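## 3. Materials and methods

### 3.1 Study setting

Fieldwork took place in Nirnerthorpe, a small town whose weekly household waste round was replaced by a fortnightly one.

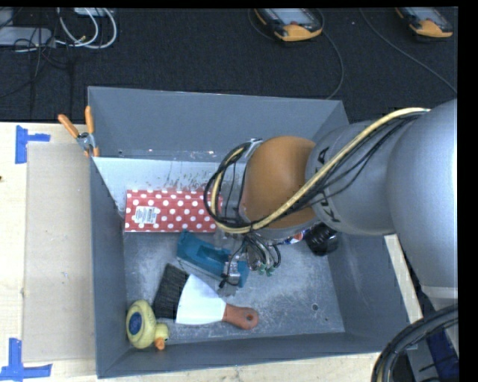
Figure 1. Open grey metal bin on a pale wooden surface, with scuffs and scratches to the strip below the rear wall and scratches to the floor.

The change had been announced by letter and on the district website, but many households first learned of it when their rubbish was left behind. Food scraps were to go into a separate caddy, collected every week, and everything else that could not be recycled went into the larger bin, collected every second week. The district gave each household one caddy and one roll of liners. Further liners had to be bought.

We chose Nirnerthorpe for two reasons. It has a mix of housing within a short walk of the centre, from terraces opening straight on to the pavement to detached houses with long gardens, and so the same rules were being followed in very different amounts of space. It had also kept one contractor, Rondus, through the change. Complaints about missed collections could therefore be read against a fairly steady service, although the crews themselves changed often.

### 3.2 Participants

We interviewed 29 residents, each from a different household. First contact was by a card through the door, followed by a visit. Two of the authors (Kinyua and Rustad) carried out all the visits together during the early weeks, and separately after that. People who worked for the district or for Rondus were not included, nor was anyone who had moved to the town after the new round began.

The group leans towards older residents and towards people who are at home in the daytime. We tried to correct this with evening visits, with partial success. Tenants in shared houses remained hard to reach, and those who did speak to us often said that another person in the house "dealt with the bins". Where that person was willing, we spoke to them instead.

### 3.3 Interviews

Interviews lasted as long as the resident wished and were held in the kitchen wherever possible. We began by asking the resident to tell us what had happened to the remains of the last meal cooked at home. This opening worked better than the general question used in the pilot ("How do you feel about the new collections?"), which tended to bring out opinions of the district and very little about peelings, bones or tea bags.

We then asked to be shown where waste was kept at each stage: the worktop, the cupboard, the back step, the kerb. Residents were free to refuse any part of this, and four declined to show us the outside bin. Notes were made by hand and typed up the same evening. Recordings were made only with written consent.

Each resident was also asked to keep a diary for two collection cycles. The diary was a folded sheet with a line for each day and no set questions. Returned diaries varied a great deal. One resident wrote a full page daily, including the weather and what the neighbours had put out; others gave single words such as "smell" or "full". We treated short entries as data of the same standing as long ones and did not ask people to expand on them afterwards.

### 3.4 Analysis

Transcripts and diaries were coded by hand. Urio and Minami each coded the full set without seeing the other's work, then met to settle differences. Most disagreement concerned the code we had called "making do", which one coder applied to any change in routine and the other only to changes the resident described as unwelcome. We kept the narrower reading, and passages that fell outside it were coded again under "adjusting".

The district also supplied its complaints log for the period, with over 3000 entries. Names and house numbers had been removed before we received it. We did not code the log in full. It was used to check the dates of missed rounds mentioned in interviews — residents were usually right about the week, less often about the cause.

Drafts of the findings were sent to all the residents who had asked to see them, in June 2018. Their comments led to small corrections in Section 4, mainly to the account of how liners were shared between neighbours, and to one passage being withdrawn at a resident's request.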